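4.3 Does camera tilt explain the simulation gap?

Figure 3. Robot's-eye view of the simulated kitchen counter under a tilted camera. Both grippers are in view at the near side of the counter.

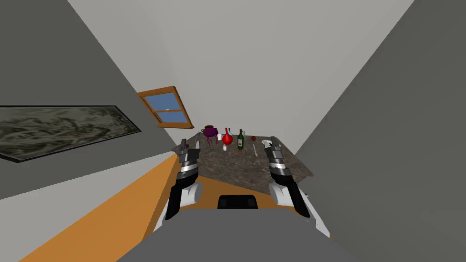 4.3.1 Why we looked at this again

The Worketti policy was trained on rendered kitchens and reported to carry over to new camera poses with little loss. We had trouble believing it. The original evaluation tilted the camera only slightly, and it scored an episode as a success if the target object was off the counter when time ran out. An object knocked to the floor meets that rule as well as one picked up does. We therefore reran the test with stronger tilts and a stricter rule: the target must be held by a gripper, clear of the counter, when the episode closes.

Figure 3 gives a sense of how strong the tilt can be. The counter's front edge runs downhill to the right, and the window and the painting lean along with the wall. Nothing in the physics has changed. Gravity still acts straight down through the counter, and the arms have the same reach as before. Only the picture handed to the policy is different, so any drop in score should come from how the policy reads that picture.

4.3.2 Set-up

We used the Driltstead scene pack without edits. Each kitchen has a granite-look counter and a mixed group of objects, and the instruction names one of them. In the kitchen of Figure 3 the possible targets include the red flask, the dark green bottle and the white mug. These differ a good deal in difficulty. The mug stands close to the right gripper, while the flask is in the middle of a crowd and has a narrow neck that invites a poor grasp.

We ran 3000 episodes in all, split evenly between level and tilted cameras. Object layouts were matched across the two halves. Of the full set, 2905 episodes were kept. The rest were dropped when the simulator reported objects overlapping at the start, and if either member of a matched pair was affected we kept the other only for the pooled figures. Kwame Ayaaba wrote the scoring script and Nest Wynne checked a sample of episodes by eye, without knowing which the script had marked as successes. They disagreed on 7 episodes, all of them cases where a gripper was touching the target but it was hard to say whether it was holding it. We counted those as failures.

4.3.3 What we found, and what we doubt

Tilted cameras cost the policy 20 percentage points under our stricter rule. Under the original rule the loss nearly vanishes. We take this as good evidence that the earlier claim rested largely on the scoring, though we would not go so far as to say the policy has learned nothing about viewpoint. It still turns toward the correct side of the counter in most tilted episodes, and the reach often looks sensible until the last few centimetres.

The losses are uneven. Targets beside a gripper at the start suffer least, as one would expect if the policy is partly replaying short, well-worn motions. Targets in the middle of the group suffer most. It is tempting to say that the policy uses the counter edge as a kind of ruler and is thrown off when the edge slopes. We like this explanation, but we have not tested it. Hiding the edge while keeping the tilt would be a fair test, and our attempts at it changed the lighting as well, so we leave those runs out.

Two other points should make the reader cautious. First, a tilted view changes more than angle. It alters how much of the frame is taken up by wall, ceiling and the robot's own body, and we can't separate these effects with the present data. Second, all of this is rendered. The Landeven group has argued that a large loss in simulation predicts a large loss on hardware. That may well be so – but their support for it comes from a single arm and a bare table, and we see no reason to lean on it for two arms and a cluttered counter.

We also tried the usual remedy, adding tilted views to the training set. Scores on tilted cameras rose, and scores on level cameras fell by a smaller amount. Whether that is a good trade depends on how often a real camera is knocked out of place, a question that Tsai's benchmark and ours both leave open. Section 4.4 repeats the comparison with the wrist cameras switched on.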